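A prize for everyone, and a bill for the table

The Verkcombe Charity Awards had 994 entries this year and 99 winners. That is a lot of glass trophies for one evening, even an evening held online, and it made me wonder what a small charity gets for its trouble.

Entering is free, which the organisers mention often. Being seen to win is less so. A shortlisted charity is offered a "finalist package" at £1,199, which covers a logo for the website, a framed certificate and a slot in the streamed ceremony. You can decline it. Teodor Pietrzak, who runs a debt advice charity in Gelldale with seven staff, did just that and was left off the running order.

"They said our name would be in the brochure," he told me. "It was. They spelt it wrong."

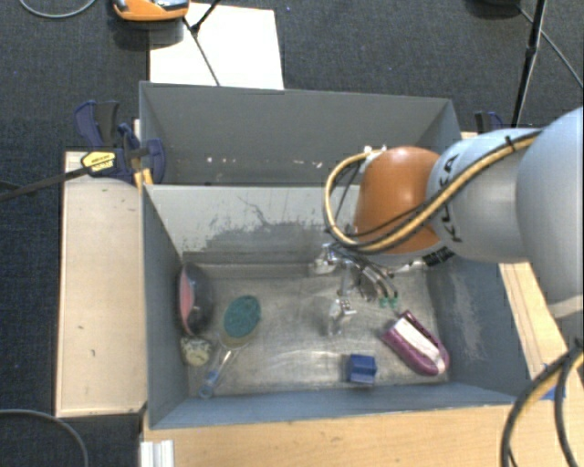

A KUKA robot arm reaches into an open-topped grey box.

The judging is harder to pin down. Barış Taşdemir, who sat on the panel in April, says he read his share of the forms in two evenings and never spoke to a single charity. Nor did he see any accounts. Scores were sent to Pavon, the events company behind the awards, and the list of winners came back by email.

Pavon says its process is "rigorous and independent". I asked who checks it and was sent the same sentence again.

Some winners are pleased, and I believe them. Tín Vi's reading scheme took a bronze, and she says two local firms rang her the next week -- though one of them wanted to sell her a printer. Decha Thaweesak, a grants officer for the Tsoukalas fund, was blunter when I asked whether an award had ever swayed him. "I read the accounts," he said. "I skip the page with the badges."

Entries for next year are already open, with four new categories.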